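How to Sort and Store Canned Food Without Buying a System

Every few months somebody publishes a new method for keeping cans in order. There are wire racks, tilting dispensers, stick-on labels and at least one app that wants a photo of each tin you own. I have tried a fair number of these and most of them solved a problem I didn't have. What follows is the plain version. You need a table, a marker, a damp cloth and an hour when you are not also trying to cook dinner.

Step 1. Empty the shelf completely

Take everything out and put it on the table. Do not sort as you go. Sorting as you go is how a can of beets ends up back in the same corner where it spent last year. While the shelf is bare, wipe it and let it dry. A damp shelf and a metal rim will leave you a rust ring, and rust rings do not come off with any of the products that claim to remove them.

If your shelf is high, use a real step stool. A chair with a cushion on it is not a step stool.

Step 2. Pull out anything that isn't sealed

This sounds too obvious to write down, but cans get kept for other reasons: pencils, screws, twine, a scoop for the bird seed. Once they are back among the food they look like food, particularly when the label is still on. Check the tops before you do anything else.

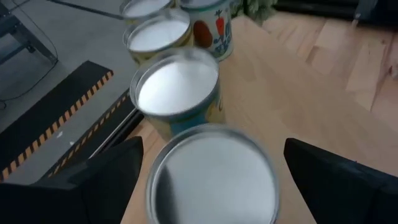

OPEN CANS AND EMPTIES

Open cans go in their own row, away from the sealed ones. If there is food in one, it belongs in a covered container in the refrigerator, and if you can't say when it was opened, it belongs in the trash. Opinions differ on whether it is safe to leave leftovers in the can. I don't find the argument interesting. Peaches left in an open can taste like the can by the next day, and a lidded bowl costs nothing if you already have one.

Clean empties are a separate decision. Keep three. I picked that number because it is how many I have ever used at once. Everything past that goes to recycling, label and all unless your town says otherwise. Run a finger (carefully) along the inside of the rim before you keep one. Some openers leave a smooth edge and some leave a saw blade.

I bought the Sellow opener that was supposed to settle this, and it did give a smoother edge for a while. Then the wheel started to slip. My old one still works if you hold it at the right angle.

Step 3. Check the sealed ones

Turn each can around once and look at the seams and both ends. Get rid of:

Cans with a swollen end
Cans that leak, or that have a sticky patch you can't explain
Cans with a dent on the seam or the rim
Cans with rust deep enough to catch a fingernail

A shallow dent in the side wall is usually fine. People throw out a lot of decent food over shallow dents, and stores mark it down for the same reason, so use your judgment and save a little money.

Don't taste anything to find out. Don't open a swollen can over the sink to see what happens, either. Bag it and put it in the outside trash.

Step 4. Group by meal, if you group at all

The usual advice is to group by type: vegetables here, fruit there, fish somewhere else. It photographs nicely. In my kitchen it lasted until February, when I got tired of reaching across the fruit every night to get at the beans. What has held up longer is grouping by how often I open the things.

Weeknight cans go at the front and at eye level. For us that is beans, tomatoes and tuna. Baking and dessert cans go higher. Soup goes wherever soup fits, because soup cans are all the same size and will stack anywhere.

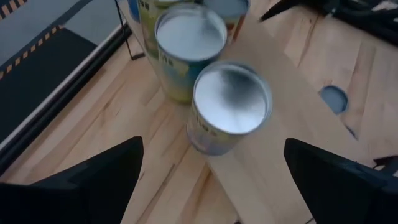 Height matters more than the guides admit. Short cans disappear behind tall ones, so the tuna you are sure you're out of is generally sitting behind the tomatoes. Put the tall ones along the back wall and keep the short ones in front, even if this breaks up your groups. If you have both sizes of the same food, let them live apart. It looks untidy and you will still find them.

Stacking is fine two high. Three high works until someone in a hurry takes the bottom one.

Step 5. Write the date where you can see it

The printed date is on the end of the can in tiny gray characters, or on the side, or under the edge of the label. Write it again with a marker, large, on whichever end will face you. Month and year will do. The newest can goes behind the older ones.

This is the only step I would call necessary. It is also the one that the Kleinschmidt dispenser is meant to replace. It rolls the oldest can to the front, as promised, provided that all your cans are the same diameter. Mine are not. I used it for 22 days and then put it in the garage.

Step 6. Raise a second level, but only if you need one

If your shelf has a lot of empty air above the cans, a small riser will use it. A board on two bricks is a riser. So is a sturdy wooden box on its side. The Sustent riser set is a nicer board on nicer bricks.

Keep the heavy cans on the main shelf and put small, light ones on the riser. A big can of peaches coming down from above is no joke, and the shelf pins in older cabinets were never meant for that kind of load.

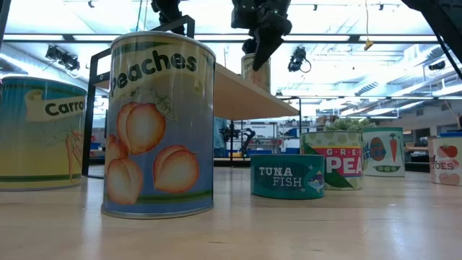
Do I have to throw out a can once it passes the printed date?

Usually you don't. On most canned food the date is about quality, and a sound can kept somewhere cool and dry is commonly good beyond it. Acidic food such as tomatoes and fruit loses its taste and texture sooner, so eat that first. Infant formula is the exception, and there the date should be followed.

How long this really takes

The method I started from promised 20 minutes. It took me most of an hour, and I was not being fussy. The second time was quicker, mainly on account of the dates already being written on the ends.

Last updated Wed 9 April. I took out the paragraph on the Pleltbridge label printer after mine stopped feeding tape.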